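Tips from the Shared Workshop: Building a Tabletop Robot Arm Station with a Toy Kitchen

25 Aug 2023
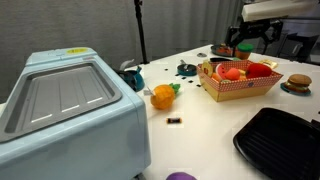 I get more questions about this build than about any shelf, stool or bench I've ever put together, and I love answering them, so I finally wrote my notes up in one place. We call the station Cusik (the name was on the scrap of paper where I drew the first layout, and it stuck). It lives in the back bay at Farkurstead, our shared workshop, and most evenings you'll find one of us there teaching it to move play food from one spot to another. It's slow and fiddly and I can't stay away from it.

These are the tips I'd give anyone setting up something like it in a garage or a spare room. Some are about the arm, but more of them are about the table, and I wish I'd paid attention to the table first.

Start with the table, then the arm

We bolted our first arm to a folding table and spent two weekends blaming the software for wobble. Get the heaviest table you can carry. Put a level on it in both directions, shim the legs, then mount the arm and check the level again, because the weight of the base will pull one corner down a little. White tops are great for this! Everything shows up against them, including crumbs and stray screws. If your top is shiny, rub it down with a fine pad so the overhead lights don't bounce back at your camera.

Through-bolts with wide washers beat wood screws every time. I retighten ours on the first of the month and there's always one that takes a quarter turn.

Why toy food is such a good thing to practice with

I started with blocks, like everyone does. Blocks are fine for a day or two. Then you want something with a bit of character, and a toy kitchen gives you that for very little money. A pineapple lying on its side has leaves at one end and a fat textured body at the other, so you have to decide where to grab. A watermelon slice can tip over. A hamburger on a small plate is a lovely problem, as the plate wants to come along for the ride.

Mix your sizes. We keep big pieces on the table along with little ones, a frying pan, a ridged grill pan, a kettle and a jar with a lid. Pans are harder than they look. The handle seems like the obvious place to hold, and then the whole thing swings.

Yard sales are the place to shop. We picked up most of a box lot in June and washed it all in the sink with dish soap. Anything with a battery door gets opened before it goes near the water. Look inside for crusty old cells, and if you find them, clean the contacts with a little white vinegar on a cotton swab, wipe, and let it dry overnight.

A basket makes a better target than a bin

Our early runs used a plastic tub with high straight sides, and the gripper knocked into the rim constantly. A cardboard fruit basket with sloping sides is much more forgiving. It's light, so if you bump it, it slides and nothing breaks. The bad part is also that it slides. Two small dabs of removable putty underneath will hold it, and they peel off clean when you want to move it.

Reinforce the inside corners with paper tape if you plan to use cardboard for more than a few weeks. Ours would have given up long ago without it.

Marking the table

You will want to put things back where they were. Trust me on this one! Small flat black squares work well on a white top and they're easy to see from across the room. I tried pencil marks first (they rubbed off) and then colored dots, which the camera software kept mistaking for fruit.

Keep a paper map of the table in a sleeve, with the usual places for the basket and the pans drawn in. When someone else has had a turn, you can reset in a minute or two without arguing about where the kettle goes.

Cables

Leave slack at every joint, then move the arm by hand through its whole reach with the power off and watch the cable the entire time. If it goes tight anywhere, add slack there. Hook-and-loop straps, please, and no zip ties. I cut through a sensor wire while snipping a zip tie and lost a Saturday to it.

The controller on ours is a Zoller board that another member had left over from a router table project. It runs warm in its box, so I drilled a row of holes in the lid and stood it on rubber feet.

Start slow, then go slower

The speed setting in our software runs up to 300, and I have never had it there. We do all first tries at 50. Once a move has worked a good few times in a row, we nudge it up and watch again. You learn so much more at low speed, you can see the fingers close and the object start to turn, and you have time to reach for the stop button.

About that button: put it where your hand already rests. Ours was at the back of the table for the first week, behind the arm. Silly place.

Keep 3 feet clear on the open side so you can step back in a hurry, and no long sleeves or lanyards while it's powered.

Softer fingertips

Glossy toys are slippery. A strip of thin shelf liner on the inside of each finger made the biggest difference of anything we tried, and it costs next to nothing. Use double-sided tape, press it down hard and let it sit overnight before the first run. Replace it when it starts to look polished. I've also had decent luck with the rubber from an old bike tube, though it leaves gray smudges on the lighter toys.

Light and background

A plain curtain behind the table helps more than I expected. It hides the shelves and stops people walking past from turning up in the camera view. Ours is gray and pleated and came from a thrift store. Pair it with a lamp on a stand you can move around, and try to use the same position each time. Morning sun through the side window used to ruin our runs until someone hung the curtain a foot farther over.

Write it all down

We keep a spiral notebook on the cart. Date, what was on the table, speed, what happened. Run 109 is the one I still bring up at every chance: the pepper, lifted from the far side of the table and set down in the basket without touching the rim. I made everyone come over and look at the notebook.

The older pages also have the settings from Ospina, the smaller arm we built before this one, and I go back to them when something acts strange. If you're starting your own, leave the facing page blank for whoever uses the table next. They'll want to add something in the margin anyway.

Next on my list is a drip tray for the bench beside it and a proper shelf for the pans.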